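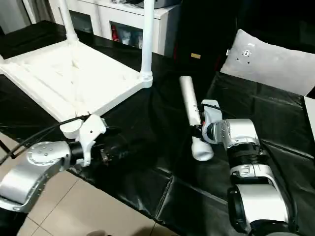

*Legs first, table still upside down.*

**Cheap white plastic tables for seed starting – yes or no?**

**mudroom_mabel** – January 11, 2026
Okay, I need opinions before I spend money. I'm setting up a seed station in the back bedroom and I keep going back and forth between plastic screw-leg tables and a real metal rack. I've got 34 pepper varieties on my list this year (I know, I KNOW) and last spring they were all over the kitchen counters until May. My husband would like to make a sandwich again. Has anybody used plastic under trays full of wet soil?

**tallgrass_tom**
Get the rack. I had a plastic table from Cleson and it sagged in the middle by the second season. Wet potting mix is heavy and people forget that.

**beanpole77**
Gotta disagree with Tom. I've got 3 of the Cleson ones and they're fine! The ribs on the bottom do the work. You just can't put everything in the center – keep the heavy trays over the legs and the light stuff in the middle. Also they wipe clean, and my old wood bench grew things I don't want to talk about.

**tallgrass_tom**
Mine had ribs too. It still sagged.

**mudroom_mabel**
Were you bottom watering, Tom? I was going to leave an inch of water in the trays, so now I'm nervous.

**tallgrass_tom**
Yep, bottom watering, full trays, all winter. So maybe I asked a lot of it.

**pepperhead_jo**
The table matters less than the lights, in my opinion. Whatever you buy, figure out how you're hanging them before you fill a single tray. I did it backwards one year and ended up with leggy little noodles. I grow the Plillusthorpe long reds and they sulk if the light is more than a few inches up. 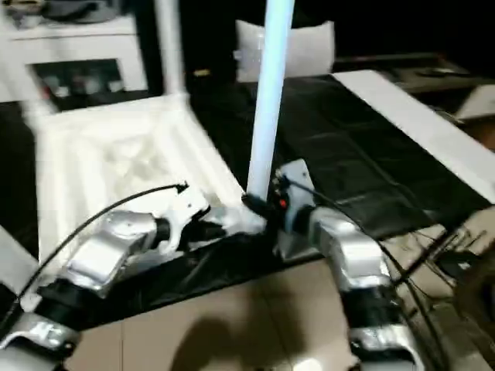 *The pole, going straight up.*

**beanpole77**
Agree with Jo on lights. I run mine 14 hours a day on a Yin timer and have zero complaints.

**pepperhead_jo**
14 is low for peppers! I do 16.

**beanpole77**
And yet I had so many peppers I was leaving them on porches, lol.

**mudroom_mabel**
Okay, I'm going with one plastic table for the light stuff and a small rack for the big trays. Does anybody have a heat mat they like? The Gevomton one keeps going out of stock.

**tallgrass_tom**
Skip the mat and put them on top of the fridge till they sprout.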